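4. Planning and budgeting the kitchen workcells

4.1 What the budget had to cover

The Murkier project set out to equip kitchen workcells for manipulation studies on a fixed grant. This section reports how the equipment was chosen and what we would change in a second purchase. We treat the cell as a whole, including the counter, the arms, the household goods and the labor of keeping all of it in order. Earlier planning documents had treated the arm as the purchase and everything else as sundries. That view did not survive the first round of quotes.

Three suppliers were asked to price the same specification. Prallano offered a packaged cell with its own furniture. Vunia offered arms and grippers without furniture, and Mateos quoted for spares and service only. The Prallano package was set aside early. Its worktop was a bare bench, and the study protocol calls for a counter stocked the way a household would stock one. We bought the arms through Vunia and signed a separate service agreement with Mateos.

Grippers were the hardest line to settle. The specification asked for a parallel gripper on the grounds that it is simple to repair and that its fingers can be swapped by the operator. Narrow fingertips suit small items such as knobs and lids, but they wear sooner and they can mark a wooden surface. We budgeted for a spare set of fingers with each gripper and a replacement cutting board for each cell.

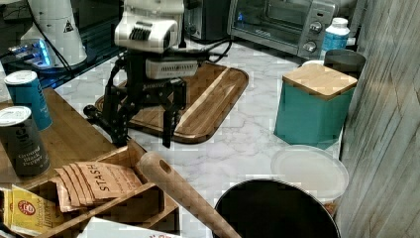
Two of the replies to our internal survey of operators took up the question of spares. One operator wrote that the fingers should be bought by the box, the way a shop buys drill bits, and that waiting on a purchase order for a part that small had cost more in idle time than the part itself. Another disagreed and asked for a better storage plan first, on the grounds that spares already on hand could not always be found.

We followed the second suggestion before the first. Fingers, fasteners and cable ties now have a single labeled drawer per cell, and reorders are placed when the drawer falls below a set level.

4.2 Counter space as a budget item

Counter space was left out of the first plan entirely. In practice it decides how many arms a cell can hold and which tasks can be run without moving furniture. An arm needs room for its base and for its cables, and a stocked counter already gives up much of its depth to appliances and containers. The cables need particular care. They have to follow the arm through its whole reach, so they cannot be tied down along their full length, and slack that is harmless in one position may lie across the work surface in another.

Seen from overhead, the competition for space is easy to judge. The toaster oven takes up one side of the counter and the organizer the other, with the board and the arm between them. We now require a top view of this kind with every request for additional equipment. 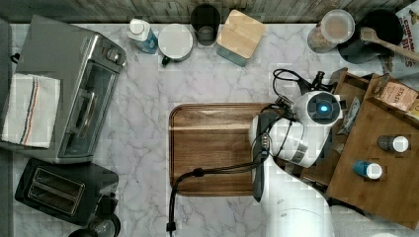 4.3 Household goods and consumables

The smallest line in the plan was household goods, and it was the one most often exceeded. We allowed $275 per cell for containers, food packages and utensils. The amount was enough to stock a counter once. It was not enough to restock it after packages had been handled many times. Paper and thin cardboard crease under repeated grasping, and tea packets were replaced more often than any other item.

Goods were bought from ordinary grocery and kitchen stores. We did not order matched sets. Canisters, spice cans and small boxes differ in size, finish and lid type, and that variety is useful to the study. It does make reordering slower. When a product is discontinued or its label changes, the item record has to be updated before the cell goes back into use.

Large items were budgeted separately from packages. A pot or a toaster oven lasts for the length of the project but takes up space that cannot be used for anything else, and we found it helpful to charge each one against the space plan as well as the purchase plan.

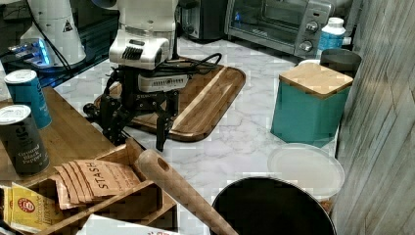 Figure 6. Gripper at the edge of the cutting board, with stocked goods on both sides of the counter.

4.4 Service, cameras and the second purchase

The Mateos agreement covers the arms and grippers but not the sensors. This was an oversight on our part. A sensor fault stops a cell just as surely as a gripper fault does, and the cost of keeping a spare sensor module on the shelf is small next to the cost of a stopped cell. The second purchase, planned for February, moves sensors into the service agreement and adds 3 spare modules to be shared among all cells.

Viewing angle also belongs in the plan. Tall goods kept along the back wall, such as a cereal jar or a roll of paper towels, leave the board open to view from the front of the counter.

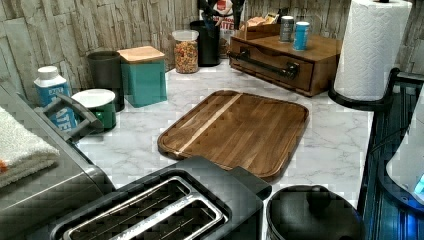 The same reasoning led us to drop a request for taller shelving, which would have added storage at the price of a second camera mount. The money was moved to the goods line, and the revised allowance will be reviewed after 5 months of use. Cable routing remains unresolved. Vunia has quoted for an overhead guide, but the quote excludes installation, and we have not yet found a mounting point that keeps the guide clear of the camera's view.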